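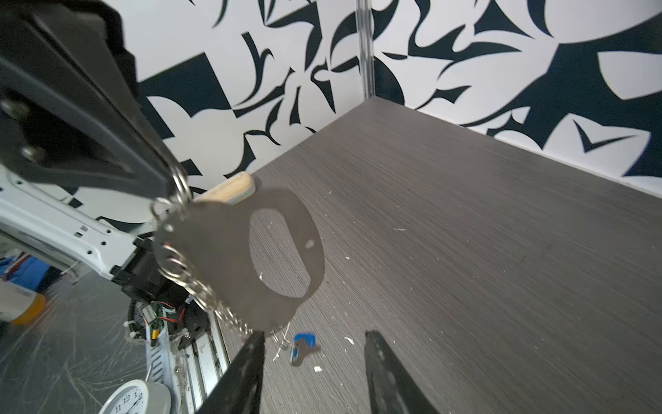 Skip to content
Search or jump to...
Code Issues 6 Pull requests Wiki

# Lirmont Street Names

A table of street names in the town of Lirmont, with the older names each street has carried and the source for each one. It was put together from council minutes, three printed maps and a run of trade directories. The data is plain CSV and can be opened in any spreadsheet program.

## Files

- `streets.csv` has one row per street as it exists now.
- `former_names.csv` has one row per older name. A street can appear many times.
- `sources.csv` lists the maps, minutes and directories, with a short code for each.
- `notes.txt` holds remarks that didn't fit in a column.

There are 400 streets in the main table. Of these, 121 have at least one former name.

## Columns in former_names.csv

| Column | Meaning |
|---|---|
| street_id | Matches the id in `streets.csv` |
| name | The older name, spelled as in the source |
| first_seen | Earliest year the name appears in a source |
| last_seen | Latest year the name appears |
| source | Code from `sources.csv` |
| sure | y or n |

`first_seen` is not the year a street was named. Most of the directories skip years, so a name may have been in use well before it shows up.

## Spelling

Older names are kept as printed, including mistakes. Pîrvu Lane is written Pirvu, Pirvoo and Purview in different directories, and all of them are in the table. Files are saved as UTF-8. If the î comes out as two odd characters, your program has guessed the wrong encoding.

"St." is written out as "Street" in `streets.csv` only.

## Known problems

- The Hirkasow side of the river was renumbered when the second bridge went up. Nine streets there can't be matched to the old map with any confidence and are marked `n`.
- Alleys and private courts are mostly missing.
- Two streets named Mill Road existed at the same time. They have separate ids. Check the `notes.txt` entry before joining on name.
- The Trestero directory lists streets by ward, and the ward lines moved. I have not tried to correct for this.

## Changes

June 23, 2021: Added the Trestero directory. Fixed swapped years in the rows for Tannery Row. Removed a duplicate of Upper Quay.

The May version used semicolons between fields. This one uses commas.

## Use

Free to copy and reuse. Please credit Ravindra Tripathi and say which version you used. Corrections are welcome as issues, with a page number if the source is printed.

Star 9 Watch Share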